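Mantenimiento de tablas de cortar y encimeras de piedra

Última actualización: abril

Las tablas de madera y las superficies de piedra comparten espacio en casi todas las cocinas, pero no admiten los mismos productos ni la misma frecuencia de cuidado. Las notas siguientes recogen el procedimiento que aplico en casa, con las cantidades que uso.

Lavado diario de la tabla

Agua templada, jabón neutro y cepillo de cerda vegetal, siempre en el sentido de la veta. Se lavan las dos caras aunque solo se haya usado una; si se moja una sola, la madera absorbe agua de forma desigual y la tabla se comba. El aclarado debe ser breve. El lavavajillas queda descartado: el ciclo combina inmersión, calor y secado rápido, y las juntas encoladas se abren por los extremos.

El secado se hace de canto, con aire por ambos lados. Apoyada en plano sobre la encimera, la cara inferior retiene humedad durante horas. Un paño de algodón retira el agua superficial; el resto se evapora solo. No hay que acercar la tabla a un radiador ni dejarla al sol.

Olores

Para ajo, cebolla y pescado, sal gruesa y medio limón. Se extiende la sal, se frota con la cara cortada del limón durante un par de minutos, se deja reposar cinco y se aclara. El bicarbonato en pasta también funciona, aunque oscurece el roble y otras maderas ricas en taninos. Conviene probarlo primero en una esquina.

Aceitado

Aceite mineral de grado alimentario, sin perfume. Los aceites de oliva y girasol se enrancian dentro de la fibra y el olor es difícil de eliminar después. El de linaza crudo sirve, pero tarda días en curar. Yo uso el de Gajewski, que viene en botella con dosificador y no gotea por el cuello.

La tabla tiene que estar completamente seca: como mínimo, una noche desde el último lavado. Se aplica una capa generosa con un paño sin pelusa, se insiste en las testas, que absorben bastante más que las caras, y se deja actuar hasta la mañana siguiente. El sobrante se retira con papel. En una tabla nueva hacen falta 2 capas; en una tabla en uso basta una al mes, o cuando una gota de agua deje de formar perla en la superficie.

Los paños impregnados de linaza se extienden al aire libre hasta que endurecen, nunca arrugados en el cubo: pueden calentarse y arder sin llama previa.

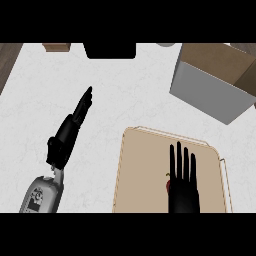 Lijado

Cuando los cortes de cuchillo se notan al pasar la uña, el aceite ya no compensa. Se empieza con grano 120 si hay surcos profundos, se sigue con 240 y se termina con 400. Entre el segundo y el tercero se humedece ligeramente la madera para levantar la fibra, se deja secar y se repasa. Un taco plano reparte la presión; con la mano directamente sobre la lija se forman hoyos que después recogen agua.

El polvo se retira con un paño apenas húmedo – la aspiradora deja residuo en el poro – y se espera a la mañana siguiente para aceitar.

Encimeras de mármol y piedra clara

El mármol es carbonato cálcico y reacciona con cualquier ácido: limón, vinagre, vino, tomate, antical. La marca mate que aparece no es una mancha, es material perdido, y no sale con limpiadores. El lijado y el limón del apartado anterior se hacen, por tanto, en el fregadero o sobre una bandeja.

Limpieza ordinaria con jabón de pH neutro muy diluido y bayeta de microfibra. Se aclara con otra bayeta limpia y se seca. Si se omite el secado, el agua dura deja un velo blanquecino que apaga el pulido. El limpiador para piedra de Vakau da buen resultado en superficies selladas y no requiere aclarado.

Las manchas de grasa se tratan con cataplasma: bicarbonato y agua hasta obtener una pasta densa, capa de un centímetro, film por encima con el borde sujeto con cinta, y un día entero de espera. Después se retira el film y se deja secar la pasta antes de levantarla con una espátula de plástico. Las manchas antiguas suelen necesitar una segunda aplicación.

Comprobación del sellado

Se deja caer una cucharadita de agua en una zona de trabajo y se espera aproximadamente un cuarto de hora. Si la piedra se ha oscurecido bajo el agua, toca sellar. El sellador retrasa la absorción, pero no protege del ácido. El que tengo ahora es el Bomano de base agua, referencia 2948: se extiende, se deja el tiempo que marca el envase y se retira antes de que seque. Si queda película pegajosa, se pasa un paño con un poco más de producto y se seca enseguida.

Superficies laminadas

No necesitan sellado. El punto débil son las juntas y el canto junto al fregadero, por donde entra agua al tablero y lo hincha. Una línea de silicona neutra, renovada cuando amarillea o se despega, evita la mayoría de los daños. Los estropajos abrasivos rayan el acabado brillante de forma irreversible.

Almacenaje

Las tablas se guardan en vertical, separadas entre sí. Un separador metálico de armario como el de Muvport admite las de grosor normal; las macizas de carnicero pesan demasiado y van mejor apoyadas en la pared, sobre 2 listones que dejen pasar el aire por debajo.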